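From: Leonora Panganiban
To: Skolosura household textiles list
Date: September 18, 2022
Subject: Re: [textiles] Folding long-sleeved knits to a fixed width

Replying to Mabli's message of last night and, further down, to Dorothy's point about sleeves. I have trimmed the quoted text to the parts I am answering. Her full message is in the archive.

Mabli Gwynne wrote:

> I am still getting uneven stacks with the long-sleeved knits. Short
> sleeves and woven shirts come out fine at 22 cm, but anything soft
> with a full sleeve ends up thicker at one side and leans over after
> four or five garments. I have tried:
>
> 1. both sleeves straight across at the shoulder, then sides in
> 2. sides in first, sleeves doubled back down the body
> 3. one sleeve at a time, each on the diagonal
>
> Number 3 looks the neatest on the bed but I can't get it to repeat.
> Also, the quilt grabs the fabric. When I pull the hem straight the
> whole front moves and the back stays where it was. Is there a
> surface people recommend? I don't have a table long enough.
>
> Last thing, does anyone fold front up? The sheet from May says
> front down and doesn't say why.

Taking these in the order they affect the result.

Surface. The quilt is most of your problem. A soft knit on a soft cover has friction on both faces, and the cover moves with it. You need something that stays flat and lets the garment slide a little. I use a slatted mat laid over the bedding. Bamboo and rattan both do the job. A large cutting mat also works but is too grippy for fleece. Run your palm across the mat before you start, and if a slat is lifted or split, turn that end away from you or it will pull a loop. The mat does not need to cover the whole bed. It needs to be wider than the shirt at the shoulders with a hand's width to spare each side.

Mats sold rolled will curl at the ends for a while. Mine took two nights under the mattress to settle. The Joo mat that Kieran mentioned in the spring is fine but short for adult sizes, and the binding tape on the long edge leaves a ridge in the fold if the garment sits on it.

Squaring. Lay the shirt with the collar away from you and the hem towards you. Set the shoulders first, then the side seams, then the hem. Do not pull from the hem on a knit. Lift the front layer at both lower corners, let it drop, and flatten it from the centre outwards with the side of the hand. If the hem overhangs the mat slightly, leave it; it gets folded up later and the overhang disappears.

Sleeves. Dorothy wrote on the 464 thread that the diagonal fold is "only method 1 done badly". I disagree. Straight across at the shoulder stacks two layers of sleeve over the chest at the same height, plus the armhole seams, and that is where the lump comes from. On the diagonal, the sleeve's thickness is spread from the shoulder to the middle of the body. The second sleeve goes the opposite way and the two cross only once, near the cuffs.

To make it repeat, you need a fixed landing point for the cuff. I use the centre line of the shirt, level with the bottom of the breastbone. Fold the first sleeve so the cuff lands there and stop. Flatten it. Leave the other sleeve lying down the side of the body until the first one is settled.

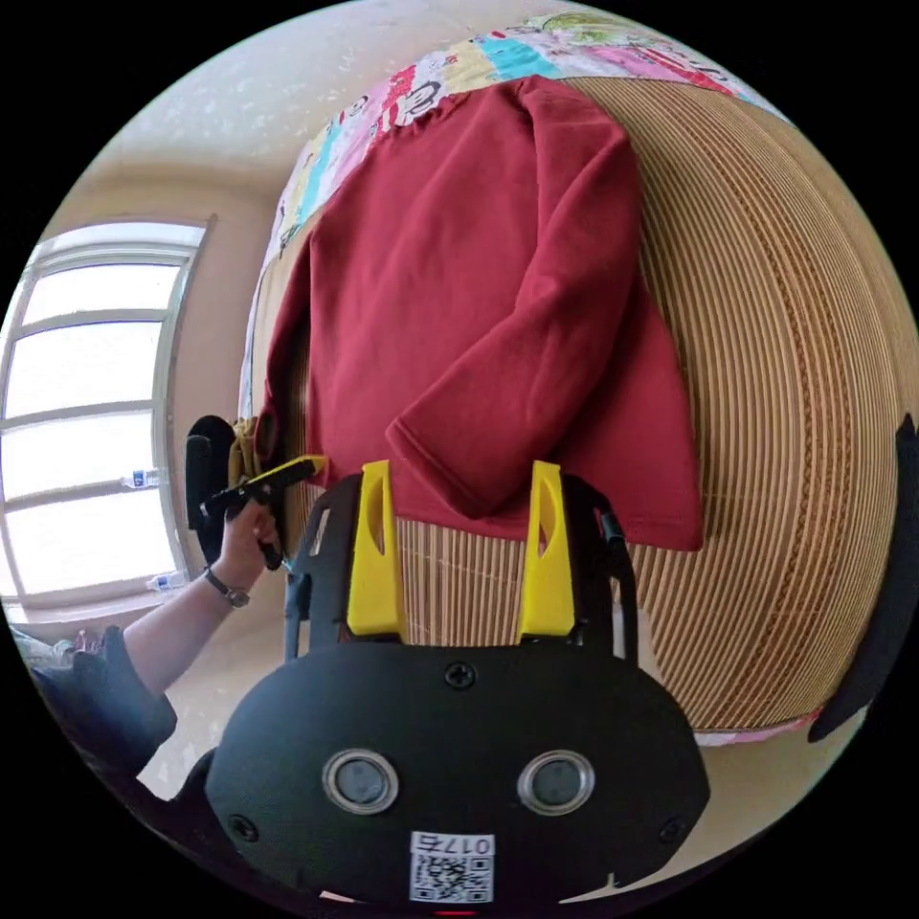
The cuff should not go past the middle. If it does, the extra goes into the side you are about to turn in, and that side ends up a layer thicker. I think this is what is tipping Mabli's stacks, given that the lean is always to one side. Check which sleeve you fold first and I expect the lean will be on the other.

On a garment with long sleeves in proportion to the body (most of the Leson tops are cut this way) the cuff will overshoot whatever angle you choose. Turn the last few centimetres back on themselves before you fold the sleeve across. Don't try to correct it by steepening the angle, as that drags the shoulder seam off the line you just set.

Then sides in to 22, hem up by a third, and over once more.

Front up or front down. Parisa wrote the May sheet and can correct me, but my understanding is that front down was chosen for button shirts, so that the placket ends up on the outside of the finished fold. For a plain knit without buttons it makes no difference to the stack. Front up is easier to learn on because the collar is visible while you set the shoulders. The finished fold shows the back of the shirt, so for anything with a print you may want to go front down regardless.

Fuzzy finishes. Brush lint off before folding. Once it is inside the fold it transfers to the next garment in the stack. I would also keep stacks of brushed knit to six. They compress unevenly, and the bottom two need refolding if left all season.

Kieran Tindall asked off-list whether any of this scales to the Zeltdale clothing room, where they handle more than 300 pieces on a drop-off day. The sleeve method does. The mat doesn't, as it has to be re-laid too often. On a proper table, use a taped centre line with a cross mark for the cuff.

Mabli, if you try it, please post the stack height for five garments, measured at both sides, with the knit type. Dorothy, if you still have your figures for method 1, the same measurement would let us compare.

Leonora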